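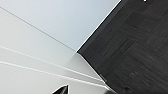 Wrist camera view with the arm near a corner of the dark tabletop. The tip of one finger shows at the bottom.

4.3 Teaching by hand

I do this part with the Garka arm in guide mode, and I still go slower than I think I need to — you'll want a few throwaway passes too.

1. Press and hold the guide button until the arm goes soft. Keep your other hand under the elbow.
2. Open the wrist view in Rornach and find a corner of the table. I like corners as a starting landmark, way easier than a big stretch of plain tabletop.
3. Name the demo, then press Record.
4. Walk the arm through the task at one steady speed. If you bump something, stop and start over!
5. Press Stop and let go of the guide button last.
6. Repeat until you have 30 good takes. Bimla Pandey likes 31, so she can toss one.

Note: Long pauses get saved too. I trim mine before training.

CAUTION: Keep your fingers out of the gripper. Guide mode frees the joints, but the gripper can still close.

Driving it with the remote instead? Skip to 4.4.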